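# Workshop tips from the robot club, Walton school

Collected by Katsuhiko Hosoda, with additions from Hazel and Bayu. Please add yours at the bottom of the page and put your name.

**Keep the screws in a muffin tin.** The old one with 6 cups is best, it sits flat in the drawer. Long screws, short screws, washers, and one cup for things you don't recognize. Empty this last cup before the holidays.

**Label both ends of a cable.** Masking tape folded over like a small flag, written with pencil. Ink from the cheap markers goes away when you touch it with warm fingers. Hazel Hutchins has labeled everything on the Gastier bench this way, and we could change the power supply during the last competition without calling her.

**Wipe finger pads with a dry cloth first.** Only after this use a cloth with a little soapy water, and let the rubber dry completely. Alcohol made our first set of pads hard and shiny – they could no longer hold even a sponge.

**Charge batteries where you can see them.** Put them on the tile by the sink, never on the wooden shelf. Write the time on the board when you plug in.

**Practice in the simulator before you ask for the real arm.** We have one arm and many students. Bayu Pillai asks every pair to show three good runs on the screen, and then they get their turn. It is slow in November, when everybody is new, but it saves the fingers of the gripper.

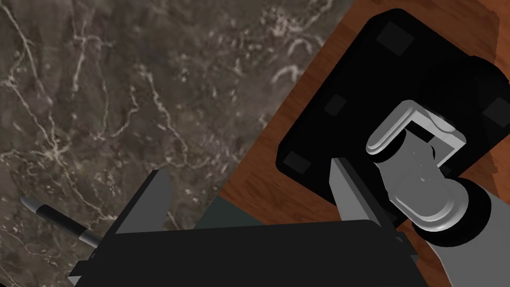 Choosing the colors of your simulated table is worth ten minutes of your time. Many students leave it plain white, and then their program is lost when we move to the real bench, where there are stains and shadows. Take a busy pattern, and change it often. With dark marble and pale veins next to red-brown wood, a slender tool like a pen is already harder to find, because a thin bright line in the stone can look like an edge too. Start with the gripper wide open and the tool lying outside the fingers, so the program must really go and look for it. Save each table under a new name. Ysaline has a folder of 53 tables and will share it if you ask nicely.

**Write down the start position.** On paper, in the blue notebook. If a run goes well and you did not write where the arm started, you can't repeat it and you will be angry the whole evening.

**Pens with caps only.** For the pick-up task on the real bench, keep the cap on and put a turn of tape over it. Ink on the Zondow mat doesn't come out. I tried milk, vinegar and toothpaste. Vinegar was the least bad.

**Lower the speed for the first run of the day.** Set it to 3 on the dial. You can go up to 100 later, but please ask Bayu before that, and keep your coffee on the other table.

**Sweep under the bench with a magnet.** Put the magnet in a thin plastic bag, then turn the bag inside out over the muffin tin. All the screws fall off at once.

*Added by Hazel:* the Strickland hex keys go back in their holder, small ones on the left. The 2.5 is missing again. If it is in your pencil case, just put it on my desk.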